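Moswood Reading Room
Yearly check of the old novels and dictionaries
Checked by: Sharada Iyer
Last updated: 12th September

1. Shelves fixed to the wall. OK.
Comment: The top shelf in the French section moves a little when one pulls a heavy volume. I have moved the Rostami dictionary, all 4 volumes, to the lowest shelf.

2. Bindings. Seven books need repair.
Comment: On the Surkovon edition of the letters the spine is open at both ends. Please do not use tape on it.
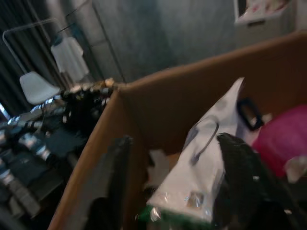
May a reader still borrow a book with a loose spine?
It stays in the room until Malathi Krishnan has repaired it, but it can be read at the table.

3. Mold and insects. OK.
Comment: I found old traces of bookworm in number 2861, the novel with the handwritten notes about the origin of words. No fresh dust under it. To check again in January.

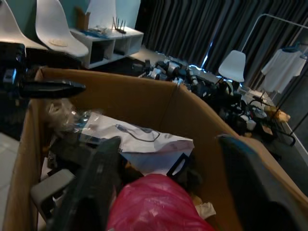 4. Loose pages and notes. Not complete.
Comment: Two notes were lying between wrong pages. One explains the word "bonnet" and belongs to the glossary. The other I could not place.

5. Ladder and lamps. OK.
Comment: The ladder from Travivside has new rubber feet. The reading lamp by the window becomes too hot after one hour, please switch it off when you leave.
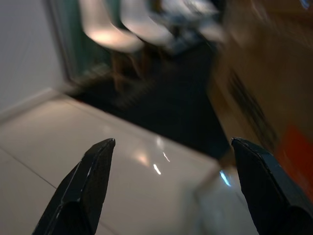 White floor tiles.

6. Catalog cards. To be finished by M. Krishnan.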